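Notebook – Bornstead bench, teleop
18 December 2018
I. Jaramillo

Task: small cloth items on the hanging clip rack, two arms, remote control. W. Maldonado on the leader arms for the first block, me for the second.

Latency check before starting: 86 ms round trip, fine. Logging at the usual rate. Gripper force limit left where it was in July.

Block 1. Wenceslao got the approach down quickly but kept squeezing the clip too low on the handles. The jaws open partway and the cloth slips out of the fingertips. Better to come in from slightly below with the fingers wide, close on the handles, then bring the cloth up with the other arm. Discarded the takes where he had to regrasp more than twice.

Block 2. Same start pose. I rush the left wrist near the rack and it shows in the joint velocities. Slow down in the last part of the reach – the Mosov filter smooths the plot but not the motion.

Running total is 213 demos kept. Target for the first training run is 500, and Arellano wants 1,000 before anyone compares against the Javton policy.
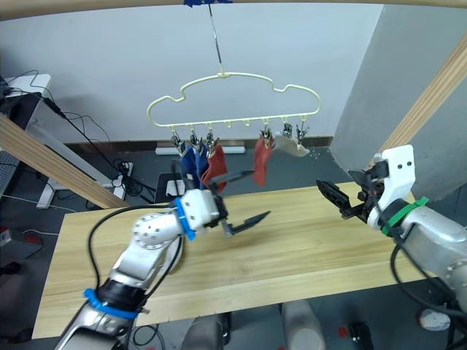
Head camera, both grippers open. Blue and red items on the clips, off-white cloth pinned sideways at right.

Sideways pinning: decide whether it counts as a valid end state. I say yes if both corners are held. Wenceslao disagrees.

To do: retape the rod if the rack starts to swing, rezero right gripper, rename the block 2 files.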